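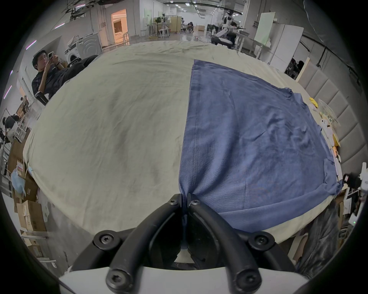
*Blue cloth laid flat on the table, stitched edge to the left.*

## Keeping cotton T-shirts in shape

Most T-shirts go wrong at the hem and the neck long before the cloth wears out. These are the things I do at home in Rurham, where the water is hard and the line gets sun until late afternoon.

**Washing**

Turn shirts inside out and wash them with other light things. Jeans and towels in the same load rub the surface and raise pills. Cool water is fine for anything that has only been worn for a day. Sweat marks need warm water and a soak first — 46 minutes in a bucket with a spoonful of washing soda does it, and I only know the number because that is how long the short program on our Zuline washer takes.

Go easy on the detergent. If a shirt comes out stiff, run it again with none at all and half a cup of white vinegar in the rinse drawer.

**Drying**

Shake each shirt hard, twice, before it goes anywhere. Hang it from the hem, upside down, with the pegs at the side seams. Pegs on the shoulders leave points that show when you wear it.

In July I take dark shirts in as soon as they are dry. The color fades fastest along the folds.

**Twisted side seams**

Cheap shirts are often cut off the grain, and the side seam creeps around to the front after a few washes. Bukola Nnaji showed me how to pull them back. Lay the shirt on a table while it is still damp, take opposite corners, and stretch gently on the diagonal. Smooth it with your palms and leave it flat. You will have to do this after every wash, and a badly cut shirt will never come fully straight.

**Hems that roll**

Press from the inside with steam, and don't drag the iron along the stitching. Set it down, lift, move on. A rolled hem that has been tumble dried for years may need a strip of light fusible tape. I use 6 mm tape and cut it short of the side seams so they don't get bulky.

**Folding for a drawer**

1. Lay the shirt face down and smooth it from the middle out.
2. Fold each side in to the same line, sleeves back on themselves.
3. Fold the bottom up, then fold again in thirds.
4. Stand it on its edge in the drawer.

Five to a row fits our Susareo drawers. Ibrahim Olatunji rolls his, and they crease at the neck.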